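# Ilie Kitchen Kit – data card and setup notes

142 shares · 9 comments

Maintained by Yaqin Pan and Paavo Oksanen at Oltirgate. Write to either of us through the issue tracker. Last full revision in November.

## What this is

The Ilie Kitchen Kit is a tabletop task set for two-arm robots. It comes as a box of household objects, a mat, a set of task cards and a recorded dataset you can train on before you collect anything of your own. It is sold by Alow. We tested it on our own bench at Oltirgate, wrote the loader in this repository and agreed to keep this card up to date.

The kit does not include arms, grippers, cameras or a table. You need to bring those.

## Who it is for

Small labs and teaching groups that want a kitchen bench without spending a month shopping for one. If you already have a working bench with your own objects, you will get less out of the kit, though the recordings may still be useful to you.

It is not meant for mobile robots. The whole thing fits on one table and the arms stay where they are bolted.

## What you get

- 282 recorded episodes, each with joint positions, gripper state and synced video
- 30 task cards, printed and as text files
- one mat
- the object set, packed by task group
- calibration sheet
- a short paper manual (the PDF is newer, use that one)

Task groups are named after what is on the table: `plates`, `mugs`, `oven`, `drawer`, `blocks`. A few episodes belong to two groups. They are stored once and listed twice in `index.csv`.

## Layout

 ilie-kitchen/
 index.csv
 episodes/
 cards/
 calib/
 tools/
 load.py
 check_sync.py

Each episode folder holds one file for the arms and one video per camera. The number of cameras is not the same in every episode. `load.py` handles this, but if you write your own loader, read the camera list from `meta.json` and don't assume it.

## Setup

1. Bolt both arms along the same long edge of the table and leave room between the bases for the cables.
2. Lay the mat flat. Ours had a curl at one corner for two days and then settled.
3. Put the large items down first: oven, cabinet, rack. Their places are marked on the calibration sheet.
4. Add the small items for the task card you are running.
5. Run `check_sync.py` before you record. It takes a minute or so and catches most camera trouble.

Set the gripper force low for the mugs and plates. The default in the manual is fine for the blocks but higher than we like for anything that can chip. We use 30 percent for dishes.

Cables need more slack than you would guess. Move each arm through its full reach by hand, with power off, and look at where the cable ends up before you start.

## How the episodes were recorded

All episodes were recorded by people driving the arms. There are no scripted runs in the release. Operators at the Wuston site did most of the collection, and Paavo did the rest here. Operators were told to work at a steady pace and to carry on after a small mistake. Episodes with a dropped object are kept and tagged `drop` in the index.

Objects move between episodes. Color order on the mug tree and in the rack is not fixed, and items that have nothing to do with the task are sometimes left on the mat on purpose. If you want clean tables only, filter on `clutter = 0`, but you will lose a good part of the data.

## What we think of it

The object set is good. Things are the size they would be in a real kitchen, and the drawer handles are easy for a two-finger gripper to get hold of. The mug tree is the hardest item in the box. Our first policy, trained for 3,000 steps on the `mugs` group alone, kept missing the pegs. Mixing in `plates` helped more than training longer.

The manual is the weak part. It skips the step where you set the left and right arm IDs, and if you get those the wrong way around the playback looks mirrored. Alow support answered our question the same afternoon, so this may be fixed by the time you buy.

Spare parts can be ordered one at a time, which we were glad of. The rack ships in pieces – allow half an hour to put it together.

## Known problems

- Some early episodes have a short gap in the gripper signal. They are tagged `gap`.
- Video brightness changes between the morning and evening sessions.
- `check_sync.py` fails on paths that contain spaces.
- The card for `oven_04` says left arm and should say right arm.

## License

The loader and tools are free to use and change. The recordings come under the Alow kit license, which covers teaching and research. Ask Alow about anything commercial.

## Bench pictures 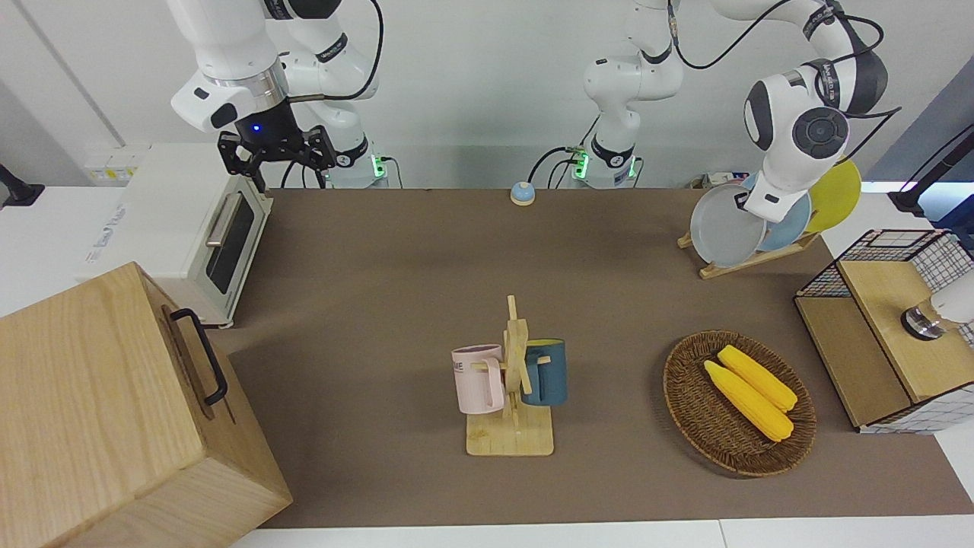
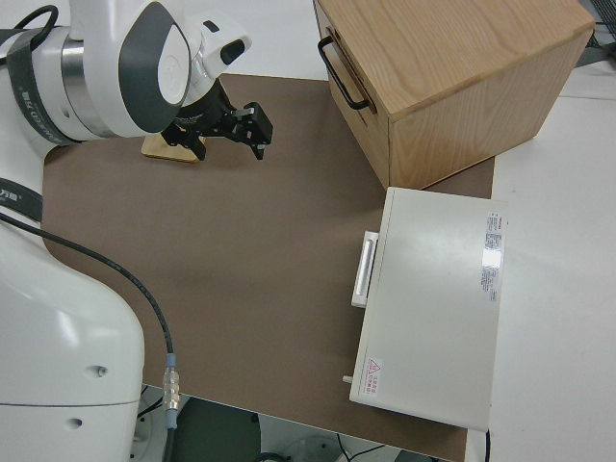
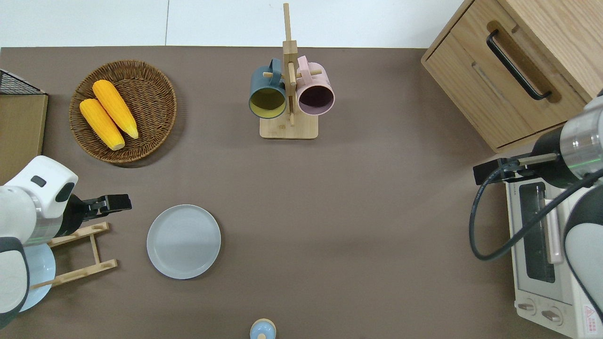

**Can I use the recordings if my arms are a different make?**

You can, with some work. The video is usable as it is, but the joint positions only make sense for the arms they were recorded on, so convert them to gripper poses first with the `--pose` option in `load.py`. Plan on recording 100 or so episodes of your own on top before you expect good results.

9 comments · 142 shares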